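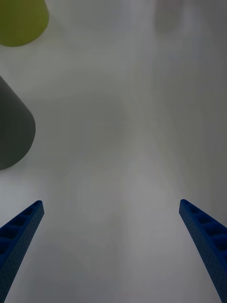
Part 2: Setting up your table

Okay, you've unpacked the Kisura practice set and you're itching to start stacking and sorting. Give me a few minutes first! I've set this up on my kitchen table in Trambridge more times than I can remember, and most of the trouble I've had started with the table itself.

1. Pick a plain surface. Light gray is my favorite, and smooth is better than textured. Patterned tablecloths make the small pieces awfully hard to find (I lost a peg for most of February that way).

2. Wipe it down with a barely damp cloth and let it dry all the way. I go back over it with my sleeve, but a dry towel is probably more respectable.

3. Park the pieces you're not using off to the left, near the edge, and keep the middle clear. You want a good wide patch of bare table to work in. If you're left-handed, flip this and park them on the right.

Note: Yellow-green and dark gray pieces can sit side by side. The color groups only matter once you get to the sorting games in Part 4.

4. Check your light. Even and soft is what you're after — a lamp bounced off the wall works great, and so does a window with a thin curtain. If you get a hard shiny spot in the middle of the table, move the lamp before you move anything else.

5. Put one piece in the middle and slide it gently from side to side. It should glide without catching. If it drags, go back to step 2.

Caution: Don't use furniture polish! The pieces skate right off, and it took me two rounds of dish soap to get the stuff off my table.

Caution: The pegs are small enough to swallow. Keep them away from little kids and from dogs, including dogs who look like they're asleep.

6. Set the timer where you can reach it without leaning over the pieces. Start with nine minutes. You can go longer once your hands know the set — Leilani Boateng, who tested these steps for me, worked up to half an hour and still complained when it beeped.

If your table wobbles, fold a piece of cardboard under the short leg and repeat step 5 before going on to Part 3.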